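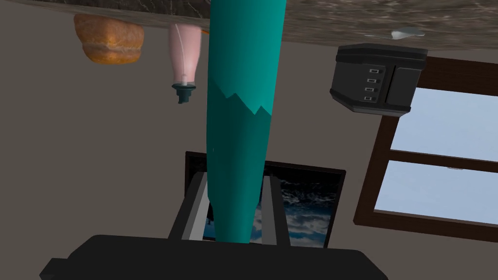

Treltdale Community Hall - kitchen and servery walk-through
Thu 9 September
Done by: Anneliese Lammers, with Henrik Wunderlich for the gas and electrical bits
Next one due: February

Marks used: OK / FIX / WATCH / N/A. Comments straight after each item. Anything marked FIX needs a name next to it before the hall is hired out again.

ENTRY AND FLOORS
Back door opens fully, no key needed from inside - OK
Door closer - FIX. Slams. Will have someone's fingers. Henrik.
Mat at back door lying flat - WATCH. Corner curling again, taped down for now.
Vinyl by the sink - FIX. Lifting at the join, toe catches on it. Wendt quoted last time, chase the quote. Anneliese.
Floor waste clear and grate screwed down - OK, one screw is new and doesn't match, who cares.
Wet floor sign - OK. Was in the ladies, put back.

BENCHES AND STORAGE
Bench edges, no chips or sharp bits - OK
Food left out between hires - WATCH. Hirers have been told. Bread in the bin or take it home please, we've had mice.
Squeeze bottles labelled - FIX. Sauce, detergent, whatever, if it's been decanted it gets a label and a date. No label, gets tipped out. Anneliese to buy the labels.
Chemicals seperate from food - OK. Under sink, childproof catch works.
Safety data sheets in the red folder - FIX. The Tonex degreaser sheet is missing. Needs printing.
Overhead cupboards - WATCH. Heavy platters up top again. Move to bottom shelf, not doing that with a step stool.
Step stool rubber feet - OK

GAS AND HOT STUFF
Isolation valve reachable and marked - OK
Burners light first go - FIX. Back left takes three or four tries and you can smell it. Don't use till looked at, note taped to knob. Henrik ringing the gasfitter.
Oven door seal - WATCH
Rangehood filters - FIX. Greasy. Dishwasher won't do it, needs a proper soak.
Urn lid and tap - OK. Tap drips a bit if not pushed right down.
Hot tap warning sticker - OK

ELECTRICAL
Test tags in date - FIX. 18 items tagged, 2 out of date (the old toaster and the extension lead off the stage). Both pulled out and put in the office.
Safety switch test button - OK, tripped straight away. Clock on the oven needs resetting now, sorry.
Power points near sink - OK, no cracks
Pie warmer cord - WATCH. Getting pinched behind the fridge. Henrik moved it over, check its stayed put.
Double adaptors - none found, good

FIRE AND FIRST AID
Extinguisher gauge in green - OK
Fire blanket on hook - OK. Someone had hung aprons over it. Aprons moved.
Exit light over servery door - FIX. Out. Ilemov fitting, Henrik thinks it's just the battery.
First aid kit - FIX. Blue bandaids all gone, burn gel expired. Kit list says 12 burn dressings, packet's been opened and nearly used up.
Emergency numbers by phone - OK but faded, reprint when doing the other sheet

FRIDGE AND BINS
Fridge thermometer - OK, reading 4 when we got there and again when we left
Freezer seal - WATCH. Ice along the bottom.
Bin lids closing - OK
Path to the skip lit - FIX. Sensor light doesn't come on till you're halfway down the steps. Torch on hook meantime.

Didn't get to the storeroom, locked and neither of us had the key. Will do it Sunday arvo.

Signed A. Lammers
H. Wunderlich to sign once burner is sorted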